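Workshop > Builds > Interviews

Builds Tools Forum Search

Two arms, one table, and a lot of sorting

I went to the Sakley shared workshop in February expecting to be sold something. The builder, who asked to go by his forum handle, Drukoner, sold me very little. "It moves discs," he said. "Some days it moves them where I want."

The job is simple on paper: pink discs to one side, orange ones on the whiteboard. He has logged 2466 tries. I asked how many were any good. "Of the last 500, I'd call 300 clean." A child would do better, I said. He didn't argue.

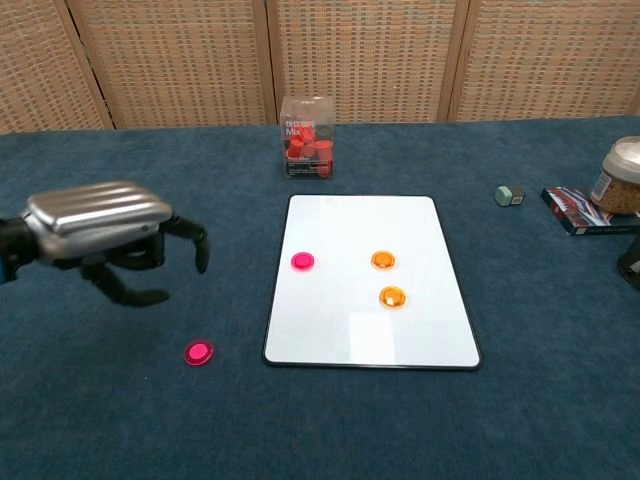
What it costs, and who it's for

He won't give a total. The control box, which he calls Tokum, took 846 hours of evenings, and he admits most of that went into the fingers. "Everybody films the arm. The arm was easy. It's picking up something flat off felt that makes you want to quit."

I've heard the claim that builds like this will be clearing kitchen tables soon, and I put it to him. He shrugged. "Ask me when it can cope with a cup on its side."
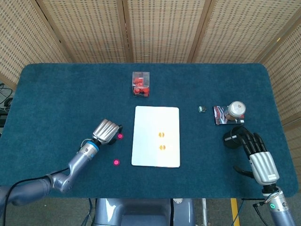
He has two hands to work with and still plans most moves for one – the second doubles the ways to fail, he says. I asked if he trusted it enough to leave it running over lunch. "No. Would you?"

I wouldn't. He is rewriting the grip code again this spring, and I'll believe the new numbers when I see the log.

Contact | Copyright Sakley Workshop Pages | Back to top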